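Questions I Get About Our Snack Table

I run the little break table at our workshop in Veldale, and the same questions keep landing in my inbox, so I'm putting the answers in one place. Last updated Saturday, June 28, 2025.

Why such a plain table?
Because I love it! It's white, it wipes down fast, and the rounded corners are kind to hips. I looked at a square one from McAlister first and I'm so glad I passed (I walk into everything).

What do you put out?
Not much. A piece of fruit and some water, most days. I used to do a whole spread with crackers and dips, and then I spent my afternoons sweeping.

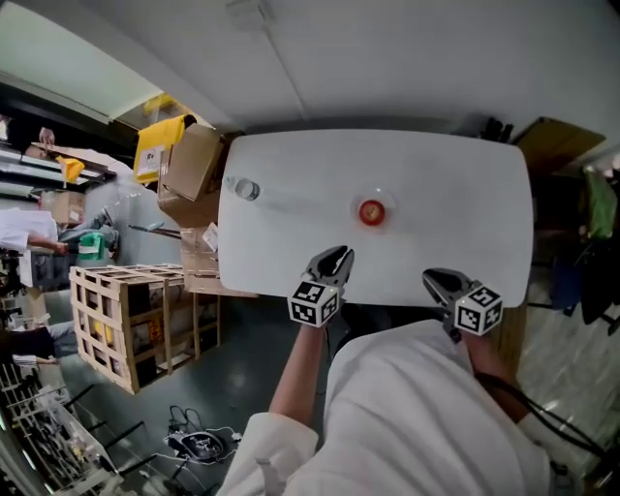
Bottle on its side at the left end, something small and red near the middle.

Do you store the boxes right there?
Yep, cardboard stacked up next to the table, with the slatted wooden crate on the floor. I keep saying I'll move it all to the Flunddale storage room in August. We'll see.

Does the fruit need its own dish?
I think so. Fruit set straight on a tabletop rolls, and a small dish also tells people it's there to be eaten. I bought a set of 19 saucers at a yard sale, so I'm covered for a while. 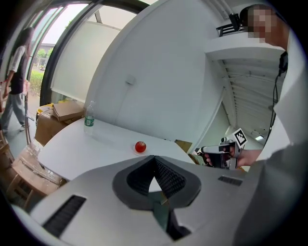
Red apple on its little round dish, water bottle farther back with the white cap on.

Why apples?
They keep well, they don't drip, and everybody knows what to do with one. Bananas get sad by Thursday.

Can I bring something to share?
Please do! Wrapped or whole is best, and put a note on it if there are nuts. Take your leftovers home with you at the end of the day.

Where do empty bottles go?
In the recycling bin by the Plomurmont entrance. Caps on is fine.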